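Packaging and Transport, Unit 4: Protecting Fragile Goods
Handout prepared by Bronwyn Pearce

In the last unit we talked about boxes. Now we look at what goes inside the box, between the wall and the product. This material is called cushioning. Its work is to make a shock longer and weaker, so that the product stops slowly when the box hits the floor.

Please remember two words from the reading. Fragility is the largest shock a product can take before it is damaged. Drop height is the distance from which we expect the box to fall. A light box is often thrown, so its drop height is larger. A heavy box is moved with a cart and usually falls from a lower place. 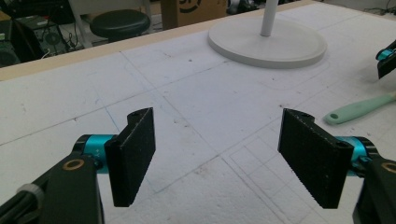 Foam is the most common choice for small factories, but the thickness must be calculated. If the foam is too soft, the product presses through it and meets the wall of the box. If it is too hard, the shock goes directly into the product. Both mistakes give the same broken cup, and students often try to correct the first one by making the second one.

Case: the Leltumton glass works

Leltumton sent 177 boxes of drinking glasses to a shop in Thepsuriya. On arrival, 41 boxes had at least one broken glass. The foam was of good quality. The problem was in the corners, where the packers had left no foam at all. The company changed to corner pieces and kept the same box.

Compare this with Trerkadia, which ships lamps and uses only folded paper. Paper is cheap and easy to recycle, but it stays flat after the first strong shock and protects less the second time.

For the February class

Read the Netik chapter on drop tests, 30 pages. Choose one fragile object from your home and estimate its drop height. Write 2 paragraphs on which cushioning you would use, and bring a sketch of the corners.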